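Verkance (watch)

The Verkance is a small hand-wound dress watch made by Jovness, and it's the one I get asked about more than any other on this site, so the entry has grown a bit long. It has a 27 mm case, two hands and no date. Jovness sells it mostly to women, but plenty of men with slim wrists wear one (I do, on a gray strap).

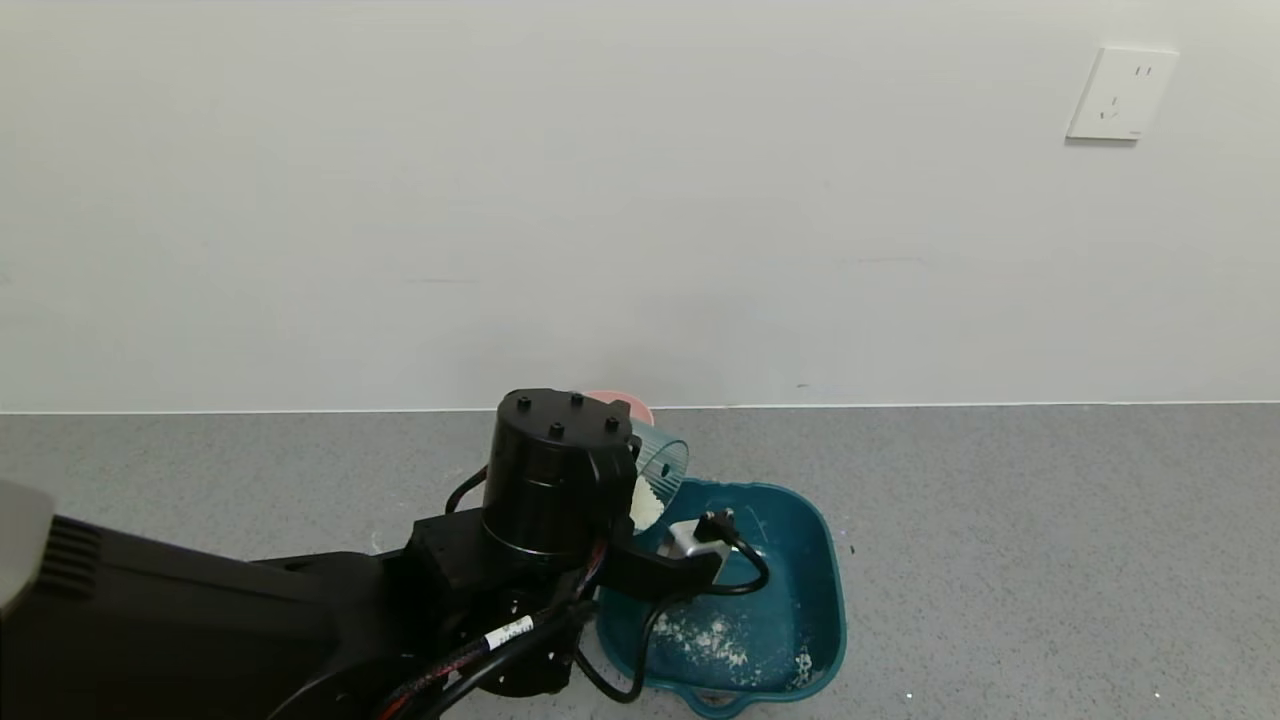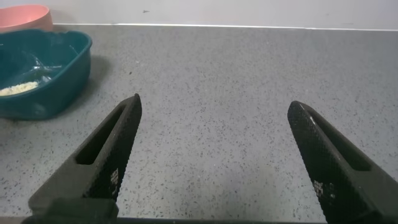
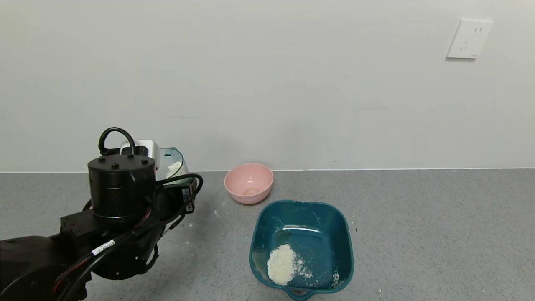
Gray speckled surface in all three; the second also has the pink bowl.

Name and spelling

You'll see it written Verkance, Verkance Petite and sometimes just V27. Only the first is official. "Petite" came from a retailer's price list and stuck, probably because it helped buyers tell it apart from the bigger Jovness watches in the same display case. V27 is collector shorthand for the case size. I use Verkance for all versions on this page, and I'd ask anyone sending corrections to do the same, as the search box gets confused otherwise.

Background

Jovness started out making cases and bracelets for other people and only put its own name on a dial later. The first watches under the Jovness name were chunky quartz pieces called the Trisinness, sold on a link bracelet, and they did well enough to pay for something quieter. The Verkance was that something. It was shown for the first time in November, at a trade evening so small that I've only ever found one set of photos from it, and those are mostly of people holding drinks.

The cases were not made in-house, which surprises people given where the company came from. Jovness handed that work to Gebretsadik, a workshop already known for thin gold cases, and kept the bracelets for itself. You can tell a Gebretsadik case by the tiny G stamped inside the case back, next to the metal mark. Please don't go prying yours open to look for it! A watchmaker can check during a service.

Case and crystal

The case is round with a thin stepped bezel and short, curved lugs that are soldered on separately. It comes in yellow gold, white gold and steel. Steel was added last and is the only one with a screw-down back – the gold versions all have a snap back, and they are not happy near water. I take mine off to wash my hands. That may be overdoing it, but I've seen what a little damp does to the dial.

The crystal is acrylic on early watches and sapphire on later ones. Acrylic scratches if you so much as look at it, but the scratches polish out with a dab of paste and a soft cloth, and it has a warm, slightly domed look that I like a lot more. The sapphire is flatter. If you're buying an early Verkance with a flat crystal, somebody has changed it.

Dial and hands

There are 3 dial types, and they're easy enough to learn.

The plain dial is off-white lacquer with thin black stick markers and the Jovness name in small capitals under twelve. Lacquer yellows with age, and a nice even cream color is considered a plus. Blotches are not.

The ribbed dial has fine vertical lines pressed into silver-tone metal. It catches the light beautifully and it's also murder to read indoors, with polished hands on a shiny dial. This is the version most people picture when they hear the name.

The stone dial is a thin slice of dark green or blue stone with no markers at all. These crack. Hairlines usually begin at the center hole, where the slice is weakest, and sellers have a way of photographing the watch with the hands lying right over them. Ask for a picture taken at a different time of day.

Hands are straight and tapered on all three, in a color matching the case. Blued hands turn up now and then on the plain dial, and for years I had them listed here as a factory option. I've taken that out. I haven't been able to find a catalog that shows them, and the two I've handled had both been through the same repair shop.

Movement

Inside is a slim hand-wound movement that Jovness calls caliber 239. It runs for a day and a half or so on a full wind, which in practice means you wind it every morning and don't think about it. There is no stop-seconds device, there being no seconds hand to stop. Setting it is a bit vague as a result. The crown is small and sits close to the case, so winding takes fingernails or patience.

Owners sometimes ask me if the 239 is a bought-in movement with a new name engraved on it. The layout of the bridges does look familiar, and I have my own theory, but I've never seen paperwork either way and I'd like to keep guesses out of the entry.

Servicing is ordinary work for anyone used to small movements. Mainsprings are easy to get. Crowns are the hard part, and a watch with a wrong crown (usually too big, and without the little J) is worth noticeably less. Keep the old one if yours gets replaced, even if it's worn smooth.

Straps and bracelet

The lugs are an odd width, so most off-the-shelf straps need trimming. The original strap was thin calfskin with a pin buckle in the case metal. Buckles get lost or kept by previous owners, and a watch with its proper one is a nice find.

The bracelet is a fine woven mesh, in the same metal as the case, with a sliding clasp. It's lovely on the wrist and will pull arm hair. Check the mesh near the clasp, where it gets bent every time the watch goes on, and look along the edges for broken strands that have been soldered flat. A good goldsmith can take a length out, but putting length back in is another matter.

Limited series

One numbered run exists: 496 watches in white gold with the ribbed dial, numbered on the back around the outer edge. The engraving is shallow, and heavy polishing has wiped it off more than a few. I keep a list of known numbers on a separate page. If you own one, I'd love to hear from you, and you don't have to tell me where you live or what you paid.

See also

Trisinness
Gebretsadik cases
Caliber 239
Mesh bracelets, care and sizing

Entry last revised April 5, 2020. The section on blued hands was rewritten and the crystal notes were moved up under Case.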